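Clitia worktop care oil and cleaner set

Product number 564
Made by Nieminen, sold in our shop and by post

The Clitia set is for people who want to look after their kitchen worktop at home without strong chemicals. In the box there are 2 bottles, one cleaner and one care oil, and also a cotton cloth. The cleaner is for every kind of worktop we sell. The oil is only for solid wood. Please do not put the oil on stone or laminate, it will stay on top and become sticky, and then you need a lot of warm water and patience to take it away.

We have sold Clitia since the shop moved to Flukbridge. Before that we had another cleaner from another maker, and customers often told us that the smell was too strong for a small kitchen. Clitia has a light smell of soap, and it is gone after some minutes with the window open.

How to use the cleaner

Take away crumbs first with a dry cloth. Put one capful of cleaner in a litre of warm water. Wet the cloth, press the water out well and wipe the whole worktop, also the edge at the front and the place behind the tap. Wipe again with clean water. Dry with a towel. If you have hard water in your area, the drying is the most important part, or you will get white rings.

For old grease near the cooker you can use the cleaner without water. Leave it for two minutes and not longer. Then wipe and rinse as usual. 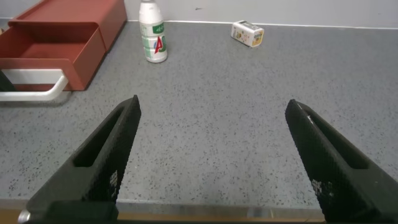

Speckled patterns are kind to their owners in daily life, but they also hide things. Dried milk and small spots of oil are easy to miss on them. Put your hand flat on the surface after cleaning and move it slowly. If you feel something rough, clean this place one more time. On a plain white or plain black worktop you will see every spot, so there this advice is not needed.

How to use the oil

The wood must be clean and fully dry. We recommend to wait until the next morning after washing. Pour a little oil on the cloth, not on the wood, and rub it along the grain. Wait 20 minutes and wipe off what the wood did not drink. Do not use the worktop before the evening. A new worktop needs three thin layers in the first month, later it is enough with one layer in May and one before Christmas.

Important: cloths with oil on them can start to burn by themselves. Put the used cloth in a jar of water with a lid, or hang it flat outside until it is stiff. Never leave it folded in the bin.

Product information

Cleaner: 500 ml, concentrate
Care oil: 250 ml, clear, does not change the colour of light wood very much
Cloth: cotton, can be washed at 60 degrees if it was used only with the cleaner
Storage: between 5 and 25 degrees, away from children
Weight of the parcel: 1,272 g

The cleaner bottle is enough for 100 washes if you measure with the cap. Many people pour more than this, but the result is not better, only more foam.

What it cannot do

Clitia does not repair scratches or burn marks. For scratches in wood you need fine sandpaper before the oil. For chips in laminate we sell the Zukurent filling wax in twelve colours, you find it on its own page. If the joint next to the sink has opened and the board under it is swollen, no product will help, and it is better to change that part of the worktop before the water goes further.

Questions from customers

Many ask if the oil is safe for food. Yes, when it has hardened fully. This takes two weeks in a warm room. In this time please use a cutting board - you should do it later also, knives are hard on every surface.

Some ask if the bottles can be bought separately. The cleaner yes, product number 565. The oil comes only in the set at the moment, but Nieminen has promised a larger bottle.

Delivery and returns

Orders that come before noon leave the same day. We cannot send the oil by air. Unopened sets can be returned within 30 days, opened ones only if there is a fault with the product.

If you are not sure what material your worktop is made of, write to Urho Nurmi at the shop and tell him when the kitchen was built and, if you know, who delivered it. He answers in Finnish, Swedish and English, normally in the afternoon.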